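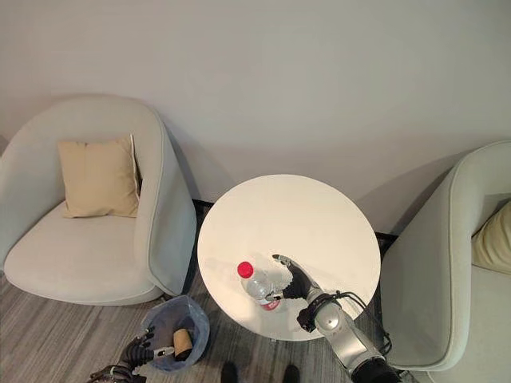 Pellet tins and first springer – Jarkden club thread

gumleaf_22
Posted Aug 20, 2025
Finally got my Brultow springer back from having the seals done and it's a ripper! Shot 100 pellets through it at 30 metres and the groups keep getting tighter. Question for those who shoot the Jarkden range: are you washing and sorting pellets or just going straight from the tin? I did a whole tin on the kitchen scales and loved every minute of it, but my partner reckons I've lost the plot.

plinker_deb
Straight from the tin, always. I've shot the November field target comp both ways and my scores were the same. Spend the time on your hold instead. A springer wants to recoil the same way every shot, so rest it on an open palm and let it move.

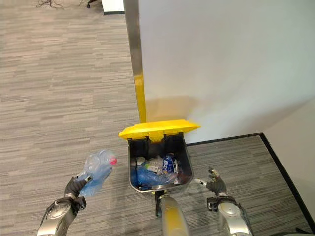
Same goes for your cheek weight. I used to mash my face into the stock and wonder why everything went left.

oldbarrel
Have to disagree with deb there. Sorting made a real difference to my Dağdelen, mostly by getting rid of the odd flyer. Head size matters more than weight though. If the skirt is bent, bin it.

plinker_deb
Bent skirts, sure, I toss those too. That's just looking at them as you load!

gumleaf_22
Well now I want to test it properly. Thinking 200 shots, half sorted and half not, same tin, same morning, no wind. Anyone keen?

Stestska_fan
Yes!! Count me in. I'll bring the Stestska and the chrono. Do clean the barrel first and then put a few through to settle it, mine takes ages to come good after a pull-through.

oldbarrel
I'm in. Shoot them mixed up, five of one then five of the other, or you'll be tired for the second lot and blame the pellets.

gumleaf_22
Great idea, hadn't thought of that. Member 1673 if anyone's doing the booking sheet – I'd love one of the covered benches.

plinker_deb
Fine, I'll come and be proved right. What scope mounts are you running, by the way? Mine have started creeping back again.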